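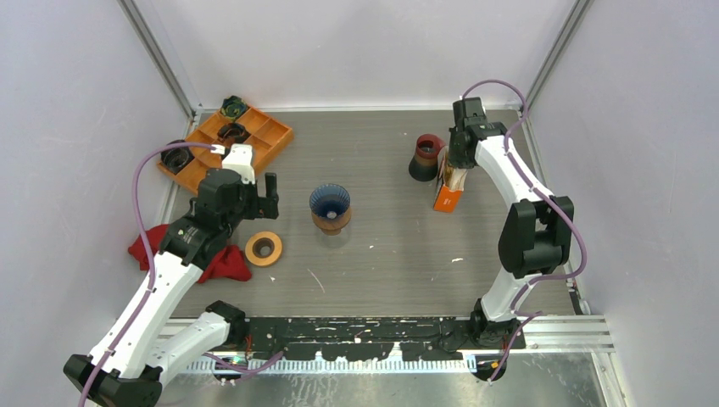

4. The Open Day Demonstration

4.1 What we set out to do

I should say up front that the open day wasn't planned as an experiment. Our lab at Lynch runs one every year, mostly so that families and the local schools can see what we do with the grant money, and for a long time I treated it as a day off from real work. Then Peadar Fahy asked why we kept throwing away a whole afternoon of robot time with a live audience in the room, and I didn't have a good answer for him. So on May 26, 2026 we logged everything.

The setup was the two-arm cell we call Zundetti, which readers will remember from Section 3 (same arms, same grippers, same grey tabletop with the panels on three sides). The only thing we changed was the stuff on the table. For the regular trials we use the Mestier object list, and those objects are chosen so that different labs can compare numbers. For the open day I wanted things people have at home or in the garage. Figure 4 shows the cell with one of these tabletops: an orange compartment tray at the back left, a red cloth, a roll of tape, a ribbed cup, a mug and an orange box, with the right gripper at the top of the box and the left one empty over the tape.

Figure 4. The Zundetti cell with household objects. Both arms share the work surface; the left gripper is empty.

4.2 How the session ran

Visitors came in groups and stood behind the rope line. Each group got to pick an object and a place for it to go, and one of us typed the request into Hiltetti, our task planner. Hiltetti then decided which arm should take it. We ran 152 requests this way before closing up, with a lunch break that went long (my fault, I got talking to a retired machinist about backlash and lost track of the time).

I had written a nice script for the welcome talk. I dropped it after the second group! People wanted to ask things while the arms were moving, and the best questions came right when something looked odd to them. A girl in one of the school groups wanted to know why the arm "thinks before it grabs," and that sent me back to the planner logs that same evening. She was right that there was a pause. The planner was checking the whole shared space for a collision each time, even when the other arm was parked and had no job queued. We would have found it eventually, I'm sure, but we'd been staring at those arms for so long that the pause looked normal to all of us.

4.3 Results

Of the 152 requests, 125 ended with the object where the visitor had asked for it, on the first try and with no help from us. We counted a request as failed if anyone on the team touched the stop button, even in cases where I suspect the arm would have been fine on its own. That's stricter than what we do in the lab, but with kids at the rope I wasn't going to wait and see.

Soft things were the hardest, which won't surprise anyone who has worked with two-finger grippers. Cloth requests made up a big share of the failures, usually with a fold slipping out partway through the lift. Rolls of tape were a mixed bag. If the planner chose to pinch across the wall of the roll it went well, and if it tried to span the full width it often didn't.

Mugs were better than I expected, mostly thanks to the handle. We had spent a good part of the spring on handle detection and it was nice to see that pay off in front of company.

In 7 requests the two arms wanted the same patch of table and both of them stopped. Hiltetti is supposed to give way on one side and let the other finish, and in the lab it does. I now think the trouble was how fast the requests were coming in. In our regular trials there's always a gap while somebody resets the table, and on the open day there was hardly any. We've added a back-to-back mode to the test suite so we can look at this properly, and the June trials in Section 5 use it.

4.4 What the visitors told us

We left cards at the exit and collected over 500 comments, many from people who filled in more than one (and a few drawings, which Peadar has taped up all along the hallway). I won't pretend this is survey data. We didn't control who answered, and the cards had a free-text box and nothing else. Still, I read every one of them, and a couple of themes kept coming up.

Visitors liked it when both arms moved at once, even if one was only getting out of the way. Several wrote that they couldn't tell which arm was going to go next and would have liked a light or a sound. We had talked about a cue like that two years ago and shelved it as a cosmetic extra. I've changed my mind, and it's on the list for the next version of the cell.

Contact: Zundetti project, Lynch | Back to top
Shares: 7 | Comments: 0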